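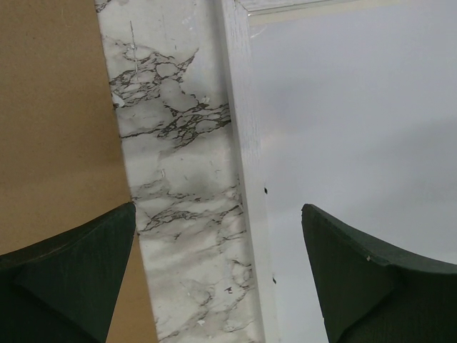

Cardboard, light brown

Changes to paper and card recycling at Kitesbridge

Residents and business tenants of the Kitesbridge estate are advised that new arrangements for the collection of paper and card have now come into effect. They apply to all households in Dakell Court and Ranjbar Terrace, and to the ground-floor units facing the canal.

Card will be collected separately from glass, tins and plastics. In November the estate office wrote to tenants about the cost of rejected loads, which reached £3,000 over the year and was met from the service charge. Most of these loads were refused at the depot on account of food waste or wet paper found among clean card.

Each block has been given two blue bins for paper and card. They stand in the existing bin stores and are emptied once a week, before 8 am. Boxes should be flattened and placed inside the bin with the lid closed. Card left on the floor of the store will not be taken by the crew.

The following may be placed in the blue bins: delivery boxes, cereal packets, egg boxes, envelopes (including those with windows), newspapers and magazines. Small amounts of parcel tape may be left on. Pizza boxes are accepted if the lid is clean; greasy parts should be torn off and put in general waste. Drinks cartons, wallpaper, tissues and foil-backed gift wrap are not accepted.

Tenants expecting a large delivery, such as furniture or kitchen units, may ask for a special collection. Requests should reach the estate office at least three working days beforehand, giving the flat or unit number. There is no charge for households. Business tenants should refer to the waste clause in their lease.

The key code for the bin store at Pronarov House has also been changed. Tenants of that building who have not received the new code should collect it in person from the office, bringing proof of address.

Enquiries about the new arrangements should be addressed to Parisa Shojaei, Estate Services, at the Kitesbridge office.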